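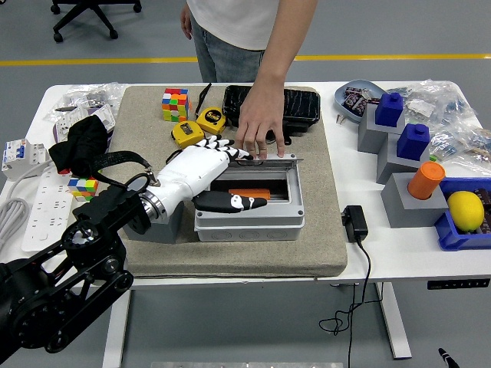
Jostby revises its weatherproof enclosure guide

COLTVILLE - Electrical supplier Jostby has issued a new edition of its installation guide for outdoor junction boxes, effective from February. The guide runs to 131 pages and replaces two earlier booklets. It covers cable entry, sealing and lid inspection.
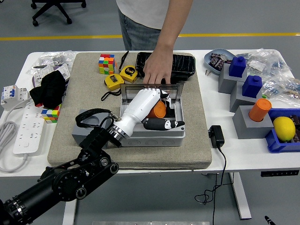
Grey junction box with its clear hinged lid open.

The main change concerns unused knockouts, which must now be checked at each service visit - previously only at first fitting. The index lists 794 part numbers.

"Installers asked for one document and one set of torque tables," said Rasa Šimkus, technical editor at Jostby.

Printed copies are available from the Coltville and Vunarberg trade counters.

Press contact: Dorin Stanciu, Jostby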